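Moved the last of my houseplants to bottom watering in May. Writing down how it went so I can find it later.

1/ The setup: one shallow tray, one jug, tap water left out overnight. I have 24 pots, mostly pothos, peperomia, and a hoya that has been sulking for two years.

2/ Fill the tray to an inch or so. Set the pots in. Leave them until the top of the soil feels damp to a fingertip. Small pots take 20 minutes, big ones closer to an hour. I set a timer for 60 minutes and pull whatever is left.

3/ Terracotta is slow the first time. The clay drinks before the soil does. My Nisteo pots needed a second fill.

4/ Don't put them straight back in a cover pot. Let them drain on a rack first. I skipped this with the peperomia and lost two stems to rot.

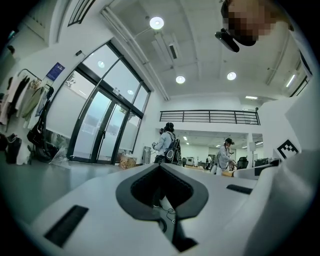 Retno Tjoa wrote back that she gave up on trays after one winter, since hers left a white crust on the soil and the leaf tips went brown.

5/ Fair point, and I should have put it higher up. Salts travel up with the water and stay there. Once a month I water from the top until it runs out the bottom, then scrape off any crust. Hard water probably means doing it more often.

6/ Fungus gnats: far fewer. The top layer stays drier, so they have less to lay in. I still keep one yellow sticky card by the kitchen window.

7/ Fertilizer: half strength, in the tray, every other watering from spring to early fall. I use Jakel liquid. Toss what's left in the tray after. I used to save it and it smelled bad by morning.

8/ Plants I don't do this way: the snake plant, anything in a pot taller than my forearm, and seedlings in peat — the peat turns to mush.

9/ The hoya put out 7 new leaves. It also got moved to a brighter window that same month, so I can't credit the tray.

10/ Next up is repotting the big pothos. It dries out in three days now and I can see roots at the drain holes. Will post the mix I use once I've bought more bark.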